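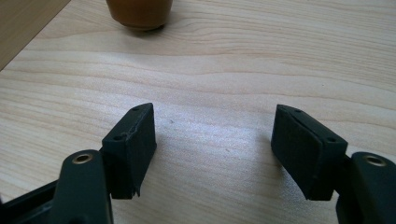 What kind of wood do you make your tabletops from?

Mostly from ash and beech, and from oak when the customer asks for it. All of it comes to us as rough boards, which we dry further, sort and glue in our own workshop.

About Jolliden

Jolliden is a small workshop for tables and tabletops. We make dining tables, kitchen tables, desks and also single tops for people who already have a good frame at home and want to keep it. There are 9 of us. Seven work with the wood, one is in the office and one drives the van, although in busy weeks the driver sands and the office packs.

The company was started by Fitzgerald Crenshaw and Myrtle Hutchins. Fitzgerald had learned the trade of cabinet maker and was repairing old kitchen tables in a rented garage. Myrtle came to him with a table from her grandmother, which had a crack along the whole top. He told her the repair would cost more than a new top, and she asked if she could then see how a new top is made. She stayed the whole afternoon. Half a year later they signed the lease for our first real room together, and the grandmother's table stands today in our office with its second top. The old one was cut into shelves.

I am the one who writes these pages. I came to the workshop from another country and learned the words for wood in English only here, so please forgive me if a sentence is a little stiff. Fitzgerald reads everything before it goes on the website, but he corrects only the facts.

How we choose the boards

Every board is a little different, and a tabletop is usually made from several of them. Before gluing, we lay them next to each other on the long bench and move them until the lines of the grain go well together. This takes longer than visitors expect. On a table for six people, Myrtle can easily spend one hour turning boards around. She looks at the color first and at the grain second, and she always looks once more the next morning, when the light comes from the other side.

Some customers like quiet wood, with long and even lines. Others want knots and dark places. We ask about this at the beginning and we write it on the order, in the words of the customer. "Calm, like sand" is one which we still remember, and we think that we have understood it correctly.

If you order a large table, you are invited to come and see the boards before they are glued. You may change the order of them. After gluing, it is too late – we cannot take a top apart without losing a part of it.

The finish

We use two finishes. The first is a hard wax oil with the name Emel in our price list, and it is our normal finish. It gives a soft, low shine and can be repaired at home on a small spot. The second is a water-based lacquer, for offices, cafés and families who do not want to think about rings from glasses. The lacquer is stronger at the start, but when it is damaged, the whole surface must be sanded.

We do not use stain to make a light wood look like a dark one. If you want a dark table, we will show you a dark wood. Light wood becomes somewhat warmer in tone with the years, and a tablecloth or a bowl that stands always in the same place will leave a lighter area under it. In the first months, please move your things from time to time.

Our tables

Grandadier is our largest table, made to order up to twelve seats. It has a thick top and four straight legs, and it comes through most doors only in parts. We bring it and put it together in your home.

Jelínek is the kitchen table, and also the first model we ever sold. The name is from the family who ordered it. They wanted a table at which one person can roll dough while two children do homework, so the top is a little deeper than usual and the edge is rounded, with no sharp corners. We still make it in the same size.

Single tops have no name. You send us the measurements of your frame, or a drawing, and we send back a price. Please measure twice, and please write if the number is in inches or centimeters. We have once made a very beautiful top which fitted nothing.

Where we are today

Since Jan 15, 2019 we are in the present building, a former printing house with 2,000 square feet on the ground floor. In the first room were only 200, and a finished table had to stand outside under a roof before the next one could be started. Now we have a separate room for oiling, without dust, and a dry store at the back for the boards. The floor still shows the marks where the printing machines were standing.

We make about 19 tables in a month. November is the fullest time of the year, as many people would like to have a new table before the holidays. If you want it for this date, please write to us at the end of summer.

Visiting and repairs

You can visit the workshop by appointment. Sample pieces in all our woods, with both finishes, are in the front room, and you may take up to three home for two weeks. Put them on your own floor and next to your own chairs, and look at them in the evening too. The lamp at home changes the color more than people think.

We take back every table made by us for repair, no matter how old it is. Scratches, burned spots and water marks can normally be sanded out, and a deep cut can be filled. A loose leg is repaired without charge. For tables made by others we can often help as well, but first we must see them, or at least good photos of the top and of the underside.

For questions please write to Myrtle, for measurements and drawings to Fitzgerald. We answer within two working days, usually in the morning, before the machines are switched on.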